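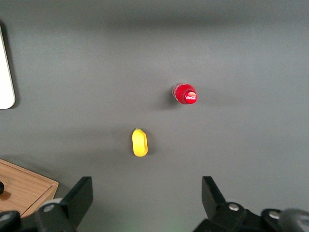
Coca-Cola bottle and small yellow banana on a gray tabletop.

Progress report: Visitor Map of the Enska Valley
Prepared by the Claltov Map Office for the Drikberg Travel Fund
3 Mar 2026

1. General state of the work

In February we continued with the new visitor map of the Enska valley, for which the Fund gave us its support last year. The drawing of the north sheet is finished. The south sheet is drawn up to the old railway line, and the part between the railway and the village of Korletey is still open. We are a little behind the plan on the south sheet and a little ahead of it with the place names, so we keep the delivery date which was agreed in the contract.

2. Field checking

The paths on the north sheet were walked in both directions, because a signpost is often readable from one side only. We found several paths which are shown on the old map and are no longer possible to use. The longest of them goes from the Enska mill to the upper chapel. It is closed by a fence at the second meadow, and we have removed it from the drawing. A new footbridge below the Drikberg ferry landing was added.

In Korletey the checking was stopped by snow. The lower streets are done. For the vineyard paths above the village we must wait until the ground is clear, as the small stones which mark the way cannot be found under snow.

3. Place names

The list of names has now 3527 entries. Each entry has the spelling used by the municipality, the spelling on the old map, and a note if local people use another form. For most entries these agree. Where they do not agree, we print the form of the municipality in large letters and the local form under it in small letters, if there is space. Two names of streams remain in discussion. The Claltov town office and the Drikberg town office write them differently, and each stream forms the border between the two. We have written to both offices and we wait for the answer.

4. Design and printing

After the comments we received from the Fund on the first proof, these changes were made:

The green of the forest is lighter, so that the contour lines can be read on it.
Bus stops have a round sign, and it is no longer similar to the sign for a parking place.
The scale bar is repeated on the back side.
The legend is moved from the left margin to the bottom, where it does not cover the lake.

We ordered 50 test copies of the north sheet from the printer. They were folded in the way we plan for the final map. After more than 100 foldings of one copy, the paper began to open at the middle cross, and a heavier paper was then requested. The offer for this paper has come and the difference in price can be taken from the reserve. We ask the Fund to confirm this use of the reserve in writing.

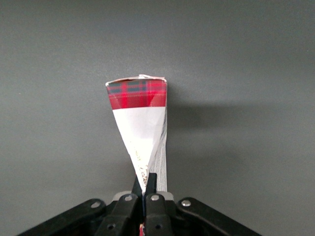 Will visitors be able to get the map without buying the printed sheet?
Both sheets will be put on the website of the Fund as files for free download, in the same scale as the printed ones, and the hotels in Claltov and Drikberg may print single pages for their guests.

5. Costs

The spending on drawing and on field work is inside the budget. Travel costs were lower than planned, as the Korletey trips did not take place. This money will be needed in spring and should not be counted as saved.

6. Next steps

First we finish the railway part of the south sheet. Then follow the vineyard paths and the correction of the index. The second proof, with both sheets and the town plan of Claltov on the back, will be sent to the Fund when the names of the two streams are decided. If the offices do not answer before this, we will print the names as they are on the old map and mark them in the proof with a pencil line.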